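Saturday, 3 pm. Basket and apple, white table

Second go at the fruit basket from Lakora. Their sheet says it suits "everyday fruit storage". I have my doubts. Orange weave, open top, sides that lean out a bit. Fine for looks.

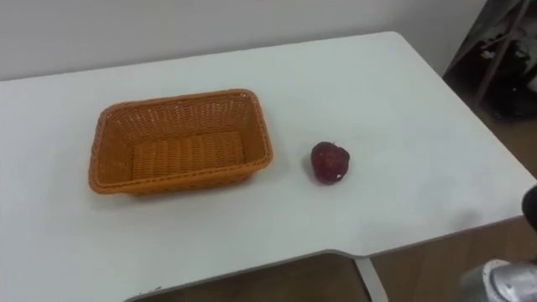 What bothers me is the floor of it. It is ribbed, and a soft apple sitting on ribs for a weekend will bruise -- or so I'd bet. Lakora claim 345 g for the empty basket. Not weighed here, so I'm leaving that as their number.
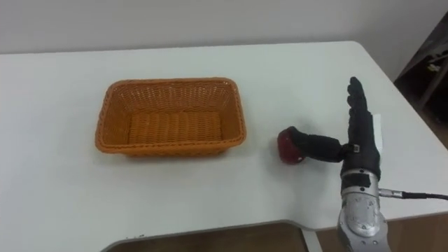

Taner Ateş thinks I'm being unfair, and that any apple which bruises on a woven floor was past it when it was bought. He'd line it with a tea towel and stop writing about it.

Perhaps. A towel would hide the ribs and also the crumbs, and I don't trust a basket that needs a towel. 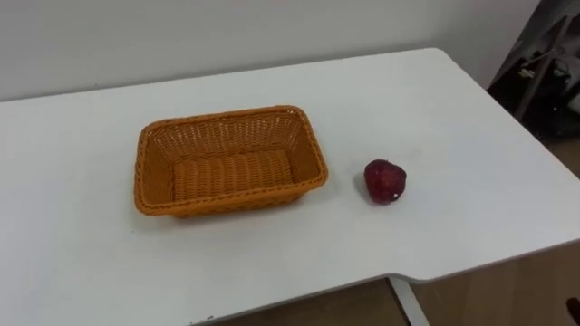
Basket and red apple on the white table.

Marks on the tabletop still there. The Andbridge cleaner is meant to lift scuffs in 2 wipes. I'll believe it when I see it.

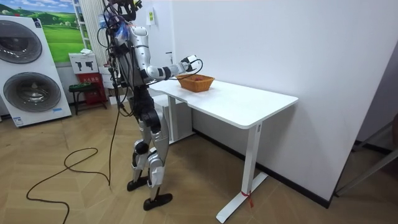
To do: weigh the basket, leave fruit in it for 3 days with no towel, check the undersides. Ask Lakora what the strands are made of.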